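Sorting tray

A sorting tray is a shallow, open container in which small things of one kind are kept together on a table, a counter or inside a drawer.
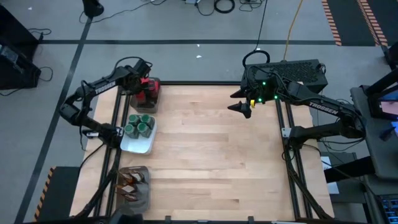
For Angeliki Kontogiannis the word "sorting" is already too much, and she wrote in a comment to the first version of this article that a tray sorts nothing, it only shows where a thing was put last time. Other readers wanted to keep the word, and it stays in the title.

Form and material

The usual tray is rectangular and has low walls, so the hand can come in from any side. White, gray and brown are common colors. Some trays are translucent, and then the content can be recognized also from the side. A tray differs from a box in that it has normally no lid, and from a plate in that its walls are straight enough to stop round objects from rolling out.

Small containers for one single object are sometimes counted as trays too. The Neltik catalog lists them as "cells", but this name did not spread much outside of Plevodholm.

Arrangement

Cups and other cylindrical objects are mostly set upright in rows. In a two-by-two square four cups hold each other in place if the tray is only a little larger than the group. When the tray is much wider, the cups slide during carrying, and a strip of cloth is laid under them.

Flat or wedge-shaped pieces are often laid in overlapping layers, similar to roof tiles. This saves space - but the lowest piece is difficult to take out first. In Helmy, where trays are used in many school kitchens, the layers always start at the short wall.

Placement on the table

Trays are commonly kept along one side of the table, and the middle is left free for work. The Jarwood household guide gives a distance of 2 inches between trays. It also advises to keep the same order every day, with the most used tray nearest to the front.

Care

Trays are washed by hand with mild soap and dried standing on the long edge. Stacking them while still damp leaves marks on the bottom.

See also: Drawer insert, Cup rack, Serving tray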